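Würfel mit Markern greifen: wie ich die Posenschätzung stabil bekommen habe

15. Okt. 2018

Letzte Woche kam wieder die Frage rein, warum bei so vielen Leuten der Greifer zielsicher zwei Zentimeter neben dem Würfel zumacht. Ich kenne das gut, mir ist das monatelang passiert! Also schreibe ich jetzt mal auf, wie meine Kette von der Markererkennung bis zum Greifbefehl läuft. Das Ganze hängt bei mir an Hao, unserem kleinen Planer, aber die Reihenfolge könnt ihr auf jedes andere System übertragen.

Was ihr braucht: einen Arm mit Parallelgreifer, eine feste Kamera mit Blick auf den Tisch, eine zweite Kamera am Handgelenk und ausgedruckte Marker. Auf meine Würfel kommen die Marker oben drauf, dazu liegt eine Platte mit vier Markern im Zweierraster auf dem Tisch, und die weiße Ablage hat vorne an der Wand auch einen.

Schritt 1: Den Tisch als Bezugssystem festlegen

Die Markerplatte ist bei mir der Ursprung. Alles andere — Arm, Kameras, Ablage — wird relativ dazu ausgedrückt. Ich habe früher die Roboterbasis genommen und musste dann nach jedem Verrücken der Kamera alles neu einmessen, das war eine einzige Quälerei.

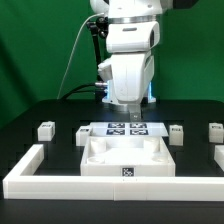
Wichtig ist, dass ihr die vier Marker gemeinsam in die Schätzung steckt und nicht viermal einzeln rechnet und dann mittelt. Ein einzelner kleiner Marker kippt gern um, gerade wenn die Kamera flach draufschaut: Es gibt zwei Lösungen, die fast gleich gut passen, und der Löser springt von Bild zu Bild dazwischen hin und her. Mit allen sechzehn Ecken in einem Rutsch ist der Spuk vorbei.

Ich sammle dafür 100 Bilder bei stehendem Arm, werfe die Ausreißer raus und schreibe das Ergebnis in die Datei tisch.yaml. Danach wird an der Platte nicht mehr herumgeschoben (ja, auch nicht beim Putzen).

Schritt 2: Sperrzonen in den Planer eintragen

Bevor sich irgendwas bewegt, bekommt der Planer die Umgebung. Die niedrige weiße Begrenzung vorne und links trage ich als schlichte Quader ein, die Ablage als Boden mit vier Wänden. Bitte kein Netz aus dem CAD nehmen! Die Kollisionsprüfung wird damit zäh, und gewonnen habt ihr nichts. Den Sensorhalter neben der Armbasis vergisst man übrigens am liebsten, und an den Kabeln bleibt man auch gern hängen, also dort lieber großzügig einen Kasten drumherum legen.

Für die Bahnplanung stehen bei mir 2.000 Iterationen als Obergrenze drin. Findet der Planer bis dahin nichts, stimmt meistens eine Box nicht, und mehr Rechenzeit rettet euch dann auch nicht.

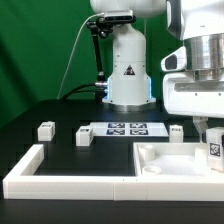 Schritt 3: Vom Tischbild zur Handkamera wechseln

Die feste Kamera liefert nur den groben Anfahrpunkt. Ich fahre über den Würfel, warte, bis der Arm ruhig steht, und nehme ab da ausschließlich die Handkamera. Beide Schätzungen zu mischen habe ich probiert, und es wurde jedes Mal schlechter, weil ein kleiner Fehler in der Hand-Auge-Kalibrierung dann mitten im Anflug als Ruck auftaucht.

Auf dem letzten Stück wird es eng: Der Marker erscheint stark verkürzt, und nah dran wird das Bild unscharf. Deshalb friere ich die Pose ein, sobald der Reprojektionsfehler über 3 Pixel steigt, und fahre den Rest blind mit der letzten guten Schätzung. Klingt wild, läuft aber deutlich ruhiger als ständiges Nachregeln. Yuxi Kang hat mir dazu noch den Tipp gegeben, die Belichtung der Handkamera fest einzustellen, und seitdem flackert auch die Erkennung weniger.

Wer zwischen den Greiffingern einen Würfel hält, sollte ihn außerdem im Planer an die Hand anhängen, sonst plant der fröhlich Bahnen, bei denen die Last durch die Wand der Ablage geht.
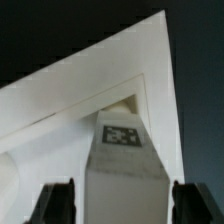

Dumisani Sithole: Das Einfrieren der Pose mache ich ähnlich, nur hängt die Schwelle bei mir am Abstand zum Marker. Mit einem festen Wert hat er mir bei kleineren Würfeln viel zu früh abgeschaltet. Gibst du beim Anhängen der Last einen Sicherheitsrand dazu?

Ja, einen kleinen, aber nur seitlich. Nach unten lasse ich ihn weg, sonst meldet die Prüfung beim Absetzen sofort eine Kollision mit dem Boden der Ablage. Das mit dem Abstand baue ich mir mal nach!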